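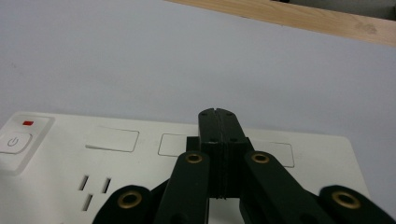 The white one, with the little red light.

I have been thinking about power strips more than is healthy. It started when I moved my desk to the other side of the back room in July and found three of them chained together behind it, like elephants holding tails. Aicha Ramadan, who knows about these things, looked at the arrangement and asked if I was insured.

So I went to the big hardware place in Celterbridge and stood in front of a wall of them. I had no idea there were so many ways to have more sockets. There were tall ones shaped like towers, and one that cost 147 pounds and had an app. I don't want an app. I want to plug in a lamp.

What I do want, having lived with the other sort, is a switch for each socket. The old strip had a single rocker for the lot, so turning off the printer also turned off the radio, the lamp and, on one memorable afternoon, the thing I was writing. Separate switches cost a few pounds more and have saved me a good deal of swearing. A proper power button at the end is nice too — the round-cornered kind with the standby symbol on it, which makes me feel I am launching something.
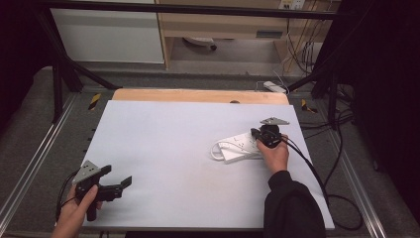

Then there is the matter of where the cord goes. A strip wants to lie straight and its cord wants to lie in a loop, and you will lose any argument on the subject. I've tried hooks, sticky clips and a tidy box from a shop in Rekley that held everything beautifully until I needed to unplug something. Now I leave the loop where it falls and step over it.

Two of the old strips have gone to the tip. The third is in the cupboard under the stairs, in case of Christmas. Aicha doesn't know about that one.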